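HOUSE NOTES: BEDROOMS, BEDDING AND WHAT GOES WHERE

Quick one this month as I'm writing it between loads and the dryer has about ten minutes left on it. Changeover stuff mainly. Read it before Thursday please, even if you've been here longer than I have.

First, thank you to everyone who stayed on after the Giltaton party left. Eleven rooms turned round and the last bed made up before the kettle went on at three. Elínborg did the whole top landing with a bad wrist. Go easy on her this week, she won't ask.

Clothes left in beds. Biggest item. We've had a run of them since June, nearly all black or navy and nearly all found once the bedding was already in the machine. A black sock in a white wash is a nuisance. A black jumper is a whole load of grey pillowcases and I'm not going through that again. So, new order of doing things, starting now:

Duvet back first, all the way down one side. Then run your hand over the sheet from the pillows to the foot. Then under the pillows. Then strip. Not before.

Anything you find, fold it there and then on the bed. Doesn't have to be shop folding. Sleeves in, bottom up, done. Into a paper bag, room name and the day on the front in pen, and the bag goes on the shelf by the back stairs. Please not on the laundry room chair. Things on that chair get washed, we all know this, ask Ingvar about the scarf.

If the guest is staying on, different rule. Don't bag it. Fold it and leave it at the end of the bed or over the arm of the chaise, wherever they'll see it. Don't put it in drawers or the wardrobe, people don't like it and then they ring down asking where it is. Same goes for shoes. Leave shoes where they are unless you need to hoover under them, then put them back as a pair.

Anikó asked about underwear and nightclothes. Same as everything else, folded and left, no fuss made. If it's a departure, bag it and staple the top.

Dark things on white sheets: check for fluff once you've lifted them off. A soft black top will leave bits. The sticky roller is in the blue caddy, refills in the cupboard under the sink. If you finish the last refill write it on the list. There are 3 lists now for some reason, use the one on the door.
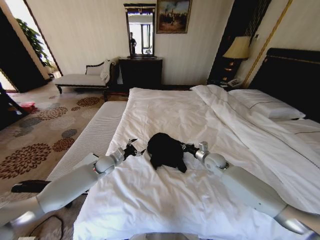
One of the black ones, on the bed with the duvet turned back.

Pillows. The Zoëga ones with the dark piping are back in use and they go at the back, against the headboard, with the plain ones in front. Seam side down. Piping wash is 30 and no higher, the trim bleeds. Guðlaug has put a note on the machine, please leave it up.

Headboards with the gold trim, dry cloth only. Somebody used the Plurnia spray on one and it's left a dull patch I can see from the door. No names. Dust along the top edge, a wipe down the padding and leave it at that.

Carpets. The rosette one hides crumbs very well, which is nice for guests and no good to us. Get down and look along it sideways with the lamp on. Under the chair legs as well, that's where small things roll to. Last week a hair clip, a lipstick and a 100 kroner coin that is not a thing as far as I know, so if anyone collects foriegn money come and have a look.

Chaise. White cloth over the arm, folded in three, open edge to the wall. Fresh one every changeover even if it looks clean.

Lost property shelf gets cleared at the end of the month. Catriona will try ringing people first. Still up there: one brown belt, reading glasses (two pairs), a child's cardigan, a very good umbrella that I've got my eye on. If a guest rings about something take the number down properly, all the digits, and what room. "Lady, black top" is not enough to go on when there's a shelf full of black tops.

New mattress protectors from Cumia come Thursday morning, delivery to the side door. They want washing once before they go on. Can whoever is on earlies shift the bikes.

Dryer's going. More next time, rota is on the board.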